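Session 5: buffers on a mixed-model line

Reading: Balogh, chapter 8, and the Plumer plant notes (September 9, 2021).

A buffer holds part-finished bodies between two shops. At Plumer, the paint shop feeds final assembly through a store of 400 bodies. If paint stops, assembly can keep going until the store runs down.

Points to note:

- A bigger buffer hides faults for longer.
- Re-sequencing happens in the store — trim and engine variants are put back in build order here.
- Takt time is set by final assembly.

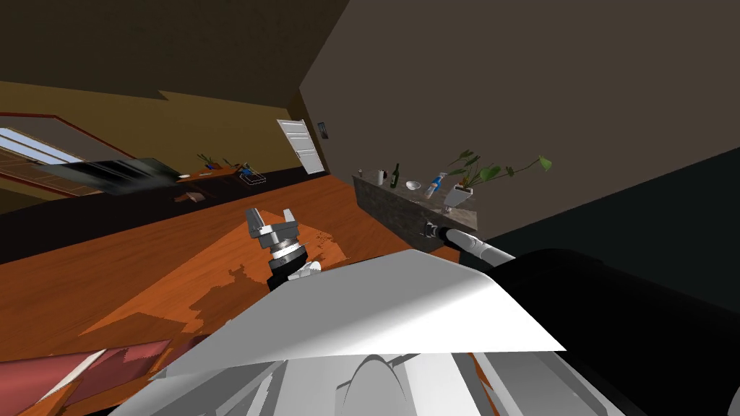
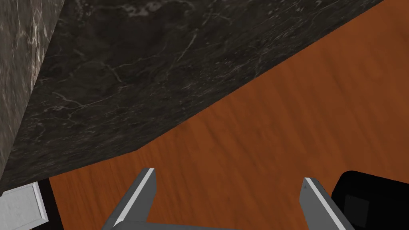 Exercise: paint is down for nine hours. Work out the lowest store level that keeps assembly running, and state your takt time. Hand in to Magdolna Katona before the November visit to Brindard.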